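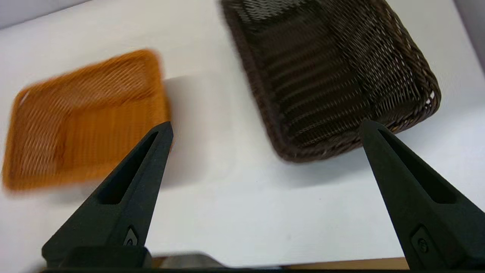

Parri Portable Tennis Net System

Supplied by Prernley Court Equipment to schools, clubs and parks departments

Product overview

The Parri is a freestanding net system for junior tennis, short court play and temporary courts in halls and gymnasiums. It requires no ground sockets and may be used on hard court, carpet, grass or sprung flooring. The system is in regular use at more than 200 schools and clubs.

The frame consists of a sectional steel base, upright posts with a locking collar, and a top rail fitted with rubber feet at each contact point. The net is knotted polyethylene with a vinyl headband and a center strap. All parts pack into the carry bag supplied.

Assembly

Join the base sections before fitting the posts. Turn each collar until it stops, then hang the net from the post hooks and draw the side cords evenly. Adjust the center strap last. The system should be set up by two adults and should not be moved with the net under tension.

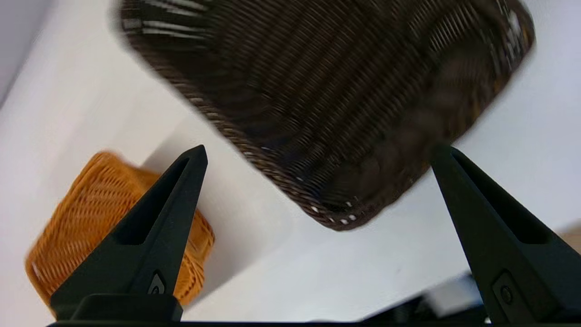
Each Parri system is shipped with a set of small fittings: post hooks, cord cleats, spare collars and replacement rubber feet. Fittings are packed separately from the frame and should be checked against the packing slip on receipt. Between sessions they should be stored together, off the floor and away from direct heat. A rectangular basket in tightly woven synthetic rattan, like the dark brown one shown, is suitable for hooks and collars. Items small enough to pass through a weave, including cleats and screws, should remain in the zip pouch.

Specifications

Frame: powder-coated steel, black
Net: polyethylene, green or navy
Shipping weight: see order form
Replacement net: Rirna series, sold separately
Court tape: 300-foot roll, sold separately

Care

Wipe the frame with a damp cloth after outdoor use. Nets must be dry before they are returned to the bag. Do not use solvent cleaners on the headband.
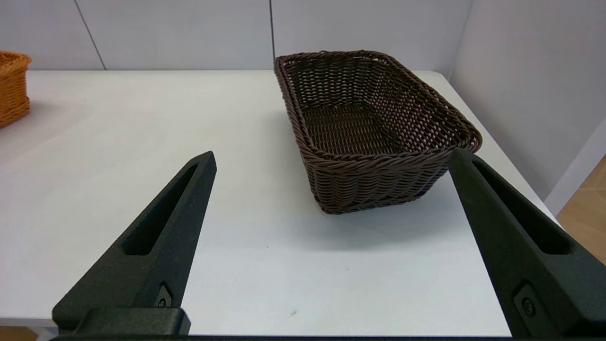
Dark brown woven basket with braided rim.

Warranty and returns

The frame is covered against defects in materials and workmanship for 2 years from delivery. Nets, cords and rubber feet are covered for 90 days. Claims must include the order number and a written account of the fault.

Orders are dispatched from the Stullthorpe warehouse. Institutions requiring delivery before the fall term are advised to order by the beginning of August. Requests for bulk pricing should be addressed to Kumaresan Varma, Institutional Sales, Prernley Court Equipment.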